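3. Visit to the Relar open day

In March our class visited the open day of Relar in Flellham. The purpose was to see how people teach simple hand tasks to a robot. We stayed for 2 hours and I took notes for this report.

The first part was a talk about the project Lencho. The speaker explained that one task needs 200 recordings before the training can start. Each recording is made by a person at a desk, with a tool held in the hand. 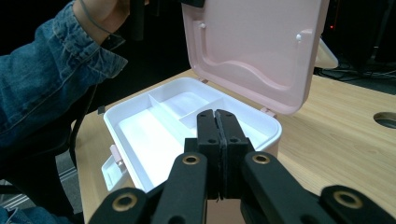 After the talk we could ask questions. I asked which objects are difficult, and the answer was small latches and thin lids, for the reason that the fingers must come from the correct side. For these tasks they plan 400 recordings. Another student asked how many were done that morning, and the answer was 42.

The second part was at the stand of Fakgate, a partner which checks the recordings. I understood this part less well, as the room was loud. I would like to ask them by e-mail how they decide that a recording is bad.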